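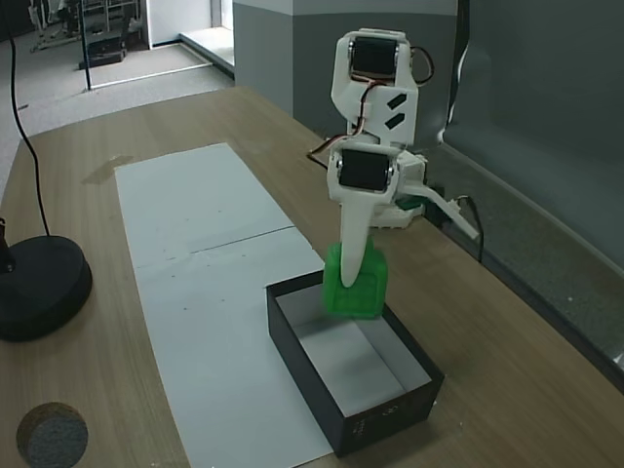

Figure 3. The arm with the green block at the open box, Braswood open day.

4.2 Demonstration at the open day

The second part of the study was carried out during the open day of the Braswood building on 24th June. Our purpose was to learn how visitors without technical training understand a small, low-cost arm when they stand close to it, and which questions they ask first. The laboratory trials in Section 4.1 could not give us this information, as all participants there were students of engineering.

The arm was placed on an ordinary table near a partition wall. It is made from white 3D-printed brackets and servo motors, and the wires were left uncovered, so that visitors could follow them with the eye. The task was the same as in the laboratory: to bring a translucent green block to an open-topped black box and to release it inside (Figure 3). The inner walls and floor of the box are white, which makes the block easy to see from the side where the visitors stand.

The control program, Altero, was used with the settings from February and was not changed during the day. One of the authors started each cycle by hand after asking the visitors if they were ready. Ewan Cowie explained the task in two or three sentences and then stayed silent until the cycle was finished. We had agreed on this silence beforehand, because in an earlier visit to the Wornell school the explanation was so long that the children asked almost nothing.

In total 200 visitors came to the table and 70 of them agreed to fill in the short form. In 53 forms the visitor wrote at least one question about the arm. The most frequent question concerned the force on the block: visitors wished to know if the finger could break it, or if it could hurt a hand. Questions about speed were less frequent than we had expected. Several older visitors asked what the arm would cost to repair, and we had not prepared an answer to this.

Failed cycles were also of interest. When the block fell outside the box, most groups remained at the table and waited for the next attempt, and some of them gave advice to the operator. Jordan Lockwood noted these comments on paper. They were later sorted with the MacPherson scheme described in Section 3, with one new category for advice.

We must mention one limit of the procedure. Visitors stood in groups, and a person who heard a question from a neighbour often wrote the same question on the form. The forms are therefore not fully independent, and we report them without statistical tests.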